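I finally moved the whole house off the router our provider gave us, and I have opinions! The old box lived in the hall closet behind the winter coats and it did its job, more or less, as long as you never wanted Wi-Fi in the back bedroom. I'd been putting up with one bar back there since we moved in.

So in May I bought a Parberg kit, the one with a main unit and two satellites. Setup took 11 minutes by the oven clock. The app wants an account (of course it does), and it tried to sell me a "family safety" subscription twice before I got to the page where you name the network. I kept the old name and the old password, which I'd recommend to anybody -- every phone and laptop just hopped on by itself and I didn't have to go around typing things into the TV with a remote.

The speed test in the kitchen went from 90 to 246, on the same plan, same laptop, same chair. I ran it three times. Then I walked down the hall feeling very pleased with myself and the back bedroom was still terrible.

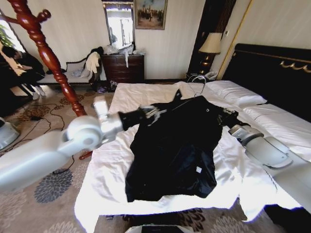

I messaged Teresa Leitão, who used to do networks at Laur and puts up with my questions. She asked where I'd put the second satellite. In the bedroom, I said, where the bad signal is! Wrong, apparently. It can only pass along what it picks up, so it needs to sit halfway, somewhere the signal is still decent. I moved it to the bookshelf outside the bathroom and got 4 bars with the door closed. I felt a bit silly, but okay.

The printer is another story. It only understands the 2.4 GHz band and the Parberg mixes both bands under one name, so it kept dropping off. I ended up turning on the guest network, set to 2.4 only, and parking the printer there along with the Kistano plugs. Printing from my laptop now means switching networks first. Clunky, yes, but I print maybe twice a month.

Still on my list: running a real cable to the desk, and figuring out why the app says there's a device called "Oltotton" connected at 3 a.m. I think it's the thermostat. If you have one of those, tell me what yours shows up as!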